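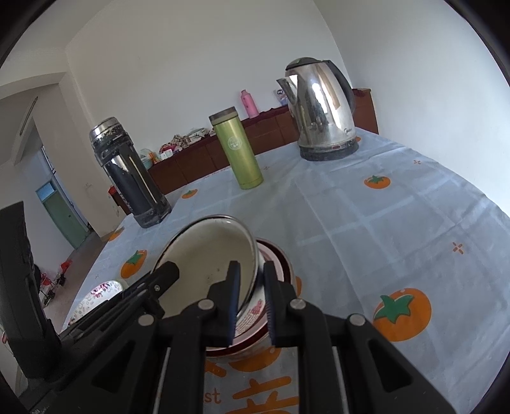 Chipped enamel bowls, still ok for food?
posted by Nele Oltmanns in Kitchen & Pantry

Hi all! My aunt moved to a smaller apartment in October and I ended up with a big box of her old enamelware, mostly bowls plus a couple of mugs and a pie dish. I love them and I'd like to use them every day (oatmeal, salad, rising bread dough, that kind of thing). Trouble is, a few have chips. Most are on the outside near the bottom, but one mug has a chip right on the lip and the pie dish has a bare patch inside that's gone a bit orange. Are they safe? And can I fix them? There's a stamp on the bottom of the mugs that says Bassi, if that helps anybody.

Els Mulder
Ooh, lucky you! I've been cooking out of enamel for years and here's how I sort mine. Chips on the outside, I ignore. They'll rust a little if you leave them sitting in the sink, so dry them with a towel right away and that's pretty much it. Chips on the inside or on the lip, I stop using for food. The rust itself isn't what worries me, it's that the glass around a chip keeps flaking and I don't want to bite down on a piece. My old pie dish holds onions now.

As for fixing, the touch-up paint at the hardware store is made for sinks and tubs. Read the can, because the one I bought said not for food surfaces. Fine for the outside of a bowl though.

For stains, simmer water with 3 spoonfuls of baking soda for a while and let it cool before you scrub. No steel wool! And don't run cold water into a hot one, I cracked a lovely saucepan that way and I'm still mad about it.

Gaetano Donati
just toss the chipped ones, new bowls are cheap. I got 6 at the Drustgate flea market for next to nothing

Cosimo Sala
Mostly agree with Els. One thing I'd add is that with old pieces I'd also think about lead and cadmium, especially in bright reds, oranges and yellows. Home swab kits can miss things, so if you don't know how old a piece is, I'd keep it away from tomato sauce, vinegar or anything that sits overnight. Dry stuff like whole fruit is what I use mine for. No idea on the Bassi stamp, sorry.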